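Minutes — Review of hand-held gripper kit, Willems meeting room
September 2022
Chair: Floor Wuyts

1. Minutes of the previous meeting were agreed without change.

2. Vimano kit on trial
The kit on offer comprises 2 hand-held grippers, spare fingers and a licence for the recording software. Dodlow has quoted separately for a comparable set, with delivery in December. Quotes are filed under reference 153.

3. Tabletop trial
The test item was a clear plastic bottle, to be gripped at the body and put back on its coaster. Mug, paper and box were to stay where they were on the table.
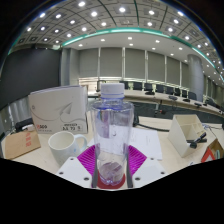
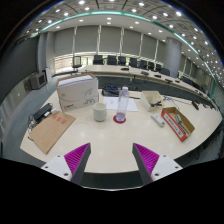

Clear bottle and two-fingered gripper, near table.

Of 68 recordings, 59 were accepted. The remainder were rejected for loss of tracking. FW noted that transparent items should stay in the test set — Mullholm handles little else on its packing line.

The meeting asked whether the ribbed fingers can be ordered singly. The quote lists them only in pairs. Action: FW to ask Vimano.

4. Software
Export works on the office machines. File names do not carry the operator's initials. Action: supplier to confirm whether this can be set.

5. Decision
Trial extended to cover the Dodlow set on the same items. No order to be placed before both results are tabled.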